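Home & Shop Automation Help > Arms and grippers

Do I need a camera for pick and place on a home build, or is that just what people say?

Posted by Malachy Ó Ceallaigh
May 15, 2019

I'm putting together a pick and place setup at a shared workshop and I keep getting told I need vision. Every video and every forum thread says the same thing. Add a camera, train something, and the arm will find the object for you. I've been in enough hobbies to know that when everyone agrees on the expensive part, somebody is selling it.

My job is dull. A small plastic bottle lies on a wood table and I want the arm to pick it up and put it in a bowl. The bottle is always the same one. The bowl is always the same one. I would rather teach the arm a handful of fixed points, save them, and run the list. The arm can go back to a saved point far better than I can place a bottle by hand, so I don't see what a camera adds except cables.

Where I'm stuck is the approach. If I come straight down on the bottle while it lies at an angle, the fingers land across it badly and it rolls. If I turn the wrist to match, it works until the bottle goes down at a slightly different angle, and then I'm teaching the point all over again. I got 15 good runs in a row with the bottle against a pencil line and then three bad ones with no line. Someone at the shop sold me on a Drilitz vision kit for 300 dollars, or tried to. I said I'd ask around first.

So, can this be done blind, and if so how do you hold the bottle angle? The software is Drundum, the free version, if it matters.

Caoimhe Mac Carthaigh

Yes it can be done blind. I ran mine blind for a whole winter. Make a jig, put the bottle in the jig, done. Don't buy the kit. Cameras are a second hobby and you haven't finished the first one.

Orla Cronin

I'm going to be more careful than Caoimhe, though I agree with her about the kit.

"Blind" covers two different things. One is playing back points with no feedback at all. The other is playing back points when something else guarantees the part is where you think it is. The second works fine and factories did it for decades. The first works until you bump the table. Your 15 good runs were the second kind, with a pencil line doing the job of the jig, and your bad ones were the first kind.

I have the same sort of task on my bench, bottle and green bowl, so I'll put up what I have.

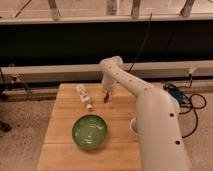
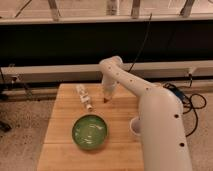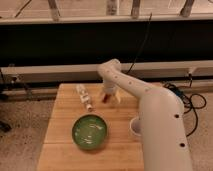 Bottle lying diagonally, bowl in front of it, gripper low over the wood.

Now the part people skip. Before you teach the pick, teach a point straight above it, high enough that the fingers clear the bottle with room to spare. Go to that point at normal speed. Then go down slowly in a straight line, close, and come straight back up to the same point before you move sideways. If your software moves joint by joint by default, the tip can swing in an arc on the way down, and an arc is plenty to start a bottle rolling. I'd bet a fair amount that this is half your trouble. Check which kind of move Drundum is using before you touch anything else.

For the angle, set the wrist so the fingers close across the narrow way of the bottle, and pick near the middle of the body. Stay off the cap. A cap is a smaller diameter than the body, so a grip height that suits one is wrong for the other, and the bottle will tip as it comes up.

Then make a stop. Two scraps of wood screwed to a thin board in a V will hold a round bottle at one angle and keep it from rolling. Screw the board to the table too. I used double-sided tape on my first one and it crept over a few evenings, which I blamed on the arm for far too long.

As for the bowl, it forgives a lot. You don't need to place anything in it precisely. Teach a release point over the middle, not too high, and check that the bottle's long end doesn't catch the rim when the wrist turns. If it does, turn the wrist before you get there.

What I don't believe is the claim you'll see that a taught list "just runs" once it's set. I kept a log from November on. Over 967 cycles I had to touch up the pick point more times than I'd like to admit, and nearly all of it came down to the table or the base having shifted. Write down your saved points somewhere outside the software. Mark where the table legs go on the floor. Bolt the base down properly, because clamps loosen.

When would I say yes to a camera? When the bottle has to be anywhere on the table at any angle. A jig can't help you then. Even so, I'd want to see the 300 dollar kit do it in your room with your lights, on a shiny bowl and a white bottle, before I paid. Ask the person at the shop for that and see how keen they are.

Tekle Araya

I'd go with vision. My friend has a Hegarty gripper with the camera in it and it is good for 4000 picks between calibrations, says so on the box. If you're going to do it later you may as well do it now.

Comments on this thread

Malachy Ó Ceallaigh: Orla, it was set to joint moves. I never looked. Changed the last stretch to a straight line and it's a lot better, still a bit of roll without the line. Making the V tonight.

Orla Cronin: Good. Put the hover point in before you make the V or you'll be chasing two things.

Caoimhe Mac Carthaigh: Tekle, good for 4000 picks of what? The box never says.

Tekle Araya: Fair, I don't know. I can ask him.

Clodagh Hayes: I share a bench with Malachy at Prakwood. Please don't screw anything into the good table, use the old door.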